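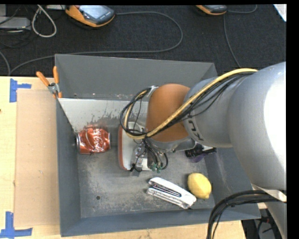 Our gripper kept losing its signal at the bottom of the bin and nowhere else, Ximena Robles wrote to us, and we changed the gripper twice before anybody thought to look at the cable.

Products Spares Service Notes Downloads Contact

Flolten > Arm Accessories > Cable Care > Drukonach Cable Saddle

Drukonach Cable Saddle, Second Pattern

We get a good many letters like Ximena's, and we're always glad to have them, even when part of the trouble turns out to be ours. Hers was one of those. If you already own a Drukonach saddle and you came here about the slipping strap, please skip down to the section called "First-pattern saddles" and read that before you do anything else. Everybody else can start here, and we'll try to keep it in a sensible order.

What it's for

The Drukonach is a clamp-on saddle with a soft strap. It sits on the outside of a robot arm and holds the cable bundle in one place near the wrist, with enough spare length on the gripper side for the joint to bend as far as it needs to. You'll want one if your arm spends its day reaching down into a deep box or bin, where the walls are close and there isn't much room for a loop of cable to swing around.

The picture shows the kind of work we have in mind. The yellow cable and the black wires run along the top of the arm, go over the orange joint in loops, and drape down toward the gripper, which has small green connectors near its lower edge. On any layout like that, the stretch between the joint and the connectors is the part we'd ask you to look at first. Cable that hangs free there can catch on a bin rim, on a clamp handle, or on whatever you happen to be picking, and the pull goes straight into the plugs.

How the fault shows itself

It's a sneaky one. A plug that has been tugged on for weeks doesn't usually fall out. It backs off by a hair and makes contact most of the time, and then the arm tips over into one particular pose and the gripper signal drops for a moment. The controller stops, somebody clears the fault, the arm lifts, the plug settles, and everything tests fine with the arm parked. You can lose a whole afternoon that way (we have lost several in our own shop at Inatgate, so please don't feel bad).

Ximena's cell stopped 11 times in one shift. Every stop came with the gripper low and the wrist bent, and that was the clue. She was kind enough to send us her fault log along with the old saddle, and when we put the saddle on our test arm we could pull the bundle through the strap by hand. It should have held. That is how we found out about the strap.

First-pattern saddles

Saddles we shipped before May have a smooth strap lining. With clean cable it grips well enough. When fine dust works its way in under the strap, though, the lining loses its hold and the bundle creeps toward the gripper a little at a time. The spare loop on the gripper side gets bigger as the cable creeps, and a bigger loop is more likely to hook on something. Meanwhile the length on the other side of the saddle gets tight. So you can end up with slack in one place and strain in another, and the strap will look perfectly closed the whole time.

We tested with clean cable. We should have tested with dirty cable too, and we're sorry we didn't.

To tell which one you have, open the strap and look at the inside. A smooth gray lining is the first pattern. A ribbed black lining is the second, and you don't need to do anything except carry on with your normal checks.

If you have a first-pattern saddle, please take it out of use on any arm that works inside a bin, and write to us or to Dovhaniuk, who handle our spares. You'll get a new strap at no charge, and you don't need to find your receipt. The saddle body is fine and can stay on the arm. Please don't wrap tape around the bundle to fatten it up under the old strap. We tried that, and the tape slid right along with the cable.

One more thing, and it's a safety matter, so forgive us for being firm about it. A gripper that loses its signal may open, or it may stay shut, or it may do something in between, depending on how it's built and how it's been set up. Don't reach in to free a snagged cable while the arm has power. Stop the arm, lock it off in the way your own site requires, make sure the arm and anything it's holding can't drop, and then go in. An arm that has stopped on a fault can look very much like an arm that has been switched off.

Fitting

With the arm locked off, set the saddle on the link just above the wrist joint, clear of any seam, cover, or label you might need to read later. Snug the two body screws down evenly. Lay the cables in side by side so that they don't cross under the strap - a crossed pair will take all the pressure and leave its neighbors loose. Close the strap.

Now the part people like to hurry. Release the lockoff following your site's rules, and with everyone clear, move the arm at its slowest manual speed through the deepest and most bent pose it will use. Watch the loop. At full bend it should still have some give in it, and at no point should it touch the bin wall or pass underneath the gripper. If it does either one, lock off again, shift the cables in the saddle, and repeat. It took Zyanya Ventura four tries to get our demonstration arm right, and she has been fitting these since the first batch, so don't be discouraged.

Once you're happy, make a paint-pen mark across the cable and the edge of the strap. If the two halves of the mark ever part company, the bundle has moved, and you've found out before the plug did. Ximena asked for a place to put that mark, by the way, and the second-pattern strap has a pale edge so that it shows up. Thank you, Ximena!

Looking after it

Check the mark at the start of each shift for the first week, and weekly after that. If your bins are dusty or you handle anything that leaves powder or drips behind, open the strap once a month and wipe down both the lining and the cable jackets with a dry cloth. No oil, please, and no silicone spray, however tempting the shine.

Replace the strap if the ribs have worn flat or if it has taken a hard snag, even if you can't see any damage. A strap that has been yanked once has stretched somewhere.

Details

Part number: DK-121
Bundle size: up to 40 mm across
Strap width: 60 mm
Strap lining: ribbed black rubber, pale marking edge
In the box: saddle body, one strap, two body screws, fitting sheet
Sold separately: spare straps, wide body for larger arms

The saddle is meant for electrical cable and light air line. It isn't meant for hydraulic hose, and it won't carry the weight of the gripper or of anything else. It also won't repair a plug that has already been pulled about, so if you've been having the kind of stops described above, look over the connectors and have any doubtful ones replaced at the same time. Ximena changed hers when she put on the new strap, and she tells us she wishes she'd started there.

Ordering and questions

Spare straps go out from Dovhaniuk. Saddles and wide bodies come from us at Inatgate, and for the wide body it helps if you send along the outside measurement of your arm link and a sketch of how the cables run now. A pencil sketch is plenty. If you're not sure whether your trouble is a cable trouble at all, send us the fault log and tell us what pose the arm was in when it stopped, and Zyanya will have a look at it.

Strap notice last revised 25 Aug 2024. It replaces the fitting sheet packed with first-pattern saddles, so please take the old sheet out of your cell binder and put this one in.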